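From: alance-shop
To: kumovdale-homebots list
Subject: Re: [homebots] wrist camera renders, sim vs bench

On Saturday, onishi-bench wrote:
> Are you still rendering the wrist view at the old near clip? Mine loses
> the fingertip whenever the arm gets close to furniture. Also, has anyone
> got usable depth off shiny objects in sim, or do you just mask them?

Near clip is now 3 mm. At the old value I had the same trouble with the fingertip, and the fix costs nothing measurable in render time. Check that your depth buffer is 32-bit before you change it, or you will get banding on the far walls.

On shiny objects: I do not mask them yet. Two renders from the same room, current Brimitar build, stock lighting:
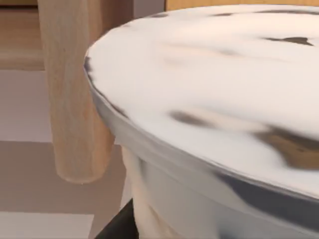
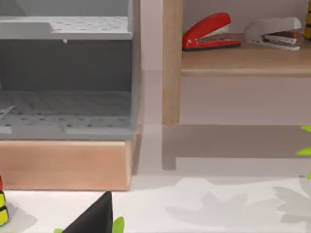

First: glossy container at close range, wood reflecting in the top. Second: gripper finger at bottom center, staplers on the shelf.

The container is the bad case. The streaks on its top move with the camera, so the feature tracker locks onto them and the pose estimate walks off. I raised roughness on that one material and the drift dropped to roughly 26 mm over a full approach. Still too much for a grasp.

The staplers are easier. Red against a pale wall segments cleanly with the default thresholds. The gray one needs the edge pass turned on. I have not tried picking either yet - the fingers on my bench open to 40 mm and I want to print the wider set first.

Settings, for comparison with yours:

render width 800
near clip 3 mm
shadows on, soft
edge pass on for gray and white parts only

The leaf shadows on the floor come up as false obstacles if you threshold on brightness alone. Use depth there.

Can you post your material file? I would like to see what roughness you have on metal rims.

- alance-shop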